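The Cloth on the Round White Table

I own far too much patterned fabric. There, said it. Two drawers in the bedroom, a suitcase under the stairs and one carrier bag that I keep telling my sister is going to the charity shop (it isn't). So when Ohemaa Akpalu asked if I fancied coming along to a folding morning at Ayaaba, I had my coat on before she'd finished the sentence.

Ayaaba is a shared studio above a row of shops, all teal walls and framed pictures, with plants pushed up near the glass. The table everybody wants is the round white one. It's glossy and smooth and every bit of fabric you put on it looks better than it did at home, which I find slightly unfair on my own kitchen table. Ohemaa put down a piece in navy and white, rosettes in rows with little diamonds between them, and I'm afraid I made a noise. 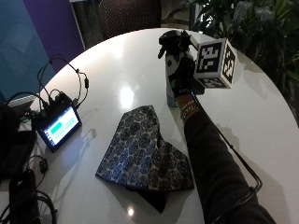
Rosettes on white: the navy medallion print, folded, on the round table.

I'd been brought up on squares. My mum folded tea towels in half, in half again and then into thirds, and if you did it differently they came back out of the cupboard and you did them again. Ohemaa doesn't do squares. She lets a cloth fall, takes hold of it somewhere near the middle and lays it down so that it comes to a point at one end and spreads out at the other. I thought it looked like a heart. Dede Sarpong, who was sitting across from me with a biscuit, said butterfly, and we had quite a long discussion about it!

Why would you bother? Well, for a start you can see what you've got. A square in a stack shows you one edge, and if you own as much blue as I do (a lot, an embarrassing amount) one edge tells you nothing. With Ohemaa's fold the pattern sits on top where you can read it, and a bit of the dark underside pokes out at the bottom so you know which way up the thing is. Dede keeps hers like that along a shelf in the hall, each one a bit different from its neighbour, and says she's stopped buying the same print twice. I have bought the same print twice. I've bought it three times, if we're counting the cushion.

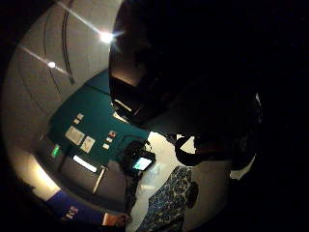
The second thing is creases. Anyone who has sewn with cotton will know the misery of a hard line running down the middle of a length you've been saving for best, and the hours you can spend with an iron trying to talk it out again. A soft fold doesn't bite so much. I went home and tried it on a cloth I'd bought in November from Zitwood, a tiny shop run out of somebody's front room, and after a few weeks in the drawer it came out looking perfectly respectable. I gave it a shake and put it straight on the table for lunch.

I did struggle at first, mind you. My first go looked like a dropped napkin and my second looked like the same napkin after a bad night. Ohemaa's advice was to stop patting it. You want to put the cloth down and take your hands away, and then if one side needs a nudge you nudge it once and leave it. I am a natural patter. I pat dogs, I pat pastry, I pat the car when it starts. It took me most of a pot of tea to break the habit, and even now I catch myself smoothing down a lobe that was perfectly happy where it was.
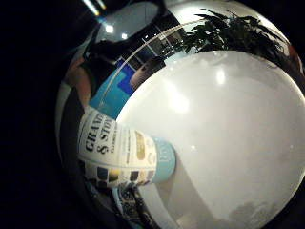
A word on tables, as I've become a bore on the subject. A shiny top is lovely for this because the cloth slides, so you can turn the whole bundle round without picking it up and losing your point. Mine at home is old pine with a ridge down the middle, and everything catches. I've taken to using the back of a big white tray I got for four pounds at the Clutska market, and it does the job beautifully. Pale is best, I think. Blue on white always looks fresh, and you get a nice soft shadow round the edge that shows you straight away where the fold has gone lumpy.

Dede swears by a dark surface for yellows and oranges, but then Dede also irons her pillowcases, so we're different people.

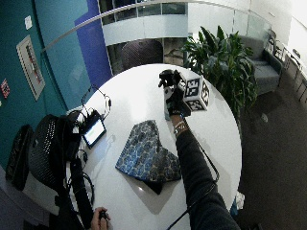
If You'd Like to Try It

Start with something light, a cotton you don't mind handling, and not too big. A metre or so is plenty. Lay it pattern side down, find the middle with your fingers and lift it from there, letting the corners hang. Then turn it over as you set it down, so the point faces away from you and the two sides drop towards you. Leave the underside showing at one corner.

Heavier furnishing fabrics won't play along, and anything slippery will be on the floor before you've found your tea. Wax prints are good once they've been washed a few times. I've had a very nice result with an old headscarf and a dreadful one with a duvet cover, which I only tried for a bet.

Ohemaa is planning another morning at Ayaaba, and I've promised to bring the suitcase from under the stairs. My sister is coming too. She says it's to make sure I don't come home with more than I took.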